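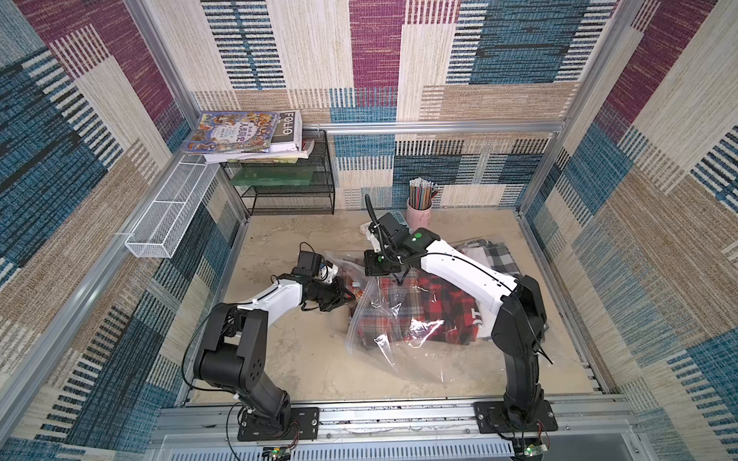

Skarkow, 04/08/2025

I put off the laundry for nearly three weeks this spring and paid for it, so let me tell you what finally got me back on track. Most of it I picked up from my aunt's neighbor Kerttu Turunen, who raised 5 kids in an apartment with one tiny washer, and the rest I learned by ruining sweaters.

Sort before you wash, and I don't mean just by color. I sort by how long things take to dry. Jeans, hoodies and bath towels go in one load, T-shirts and pillowcases in another. When you mix them the thin stuff gets baked to a crisp while the waistbands are still damp, and then you run the dryer again and everything shrinks a little more.

Turn dark clothes inside out. Zip the zippers, too! An open zipper will chew on anything next to it, and my favorite gray cardigan has the snags to prove it.

Use less detergent than you think. I used to fill the cap right to the top line, and my towels came out stiff and sort of waxy. Now I use 2 tablespoons for a normal load (I keep an old coffee scoop in the box) and every so often I wash the towels with a cup of white vinegar and no detergent at all. They fluffed right up after the second round. Don't ever pour vinegar in with bleach, please – the fumes are dangerous.

Grease spots get dish soap, rubbed in with a fingertip and left for fifteen minutes before the wash. Check the spot before it goes in the dryer. If you can still see a shadow, soap it again and rewash, and keep it away from the heat until the mark is gone. Ballpoint ink is a different animal and I've only had luck with rubbing alcohol and a lot of paper towels underneath.

Now, folding. I hate it. What works for me is emptying the whole load onto one clear flat surface and pulling out the big pieces first, so sheets, then towels, then pants. The pile goes down fast and I don't lose heart. Socks wait until the very end and I match them in front of the TV. If a shirt has sat in a heap too long, hang it in the bathroom while you shower, then smooth it down with your hands. It won't look ironed, but it'll get you through a day at work.

For sweaters, fold, never hang. I roll mine now and stand them up in the drawer, an idea I got from Armelle Perrin at the yarn shop, and I can finally see the green one that used to live at the bottom. Wash them before you put them away for the summer, even if they look clean. Moths love a bit of old sweat or soup.

One more for those of you with hard water. Run an empty hot cycle with citric acid once in a while (check your washer's manual first, some makers don't want you to). Wipe the rubber seal dry and leave the door open a crack afterward. My machine used to smell like a pond and it's much better now.

I still haven't found a good fix for deodorant marks on black shirts. A dry nylon stocking takes off the fresh ones, but the old crusty ones beat me every time. If you've got something that works, leave it in the comments and I'll try it on my sad pile of work tops.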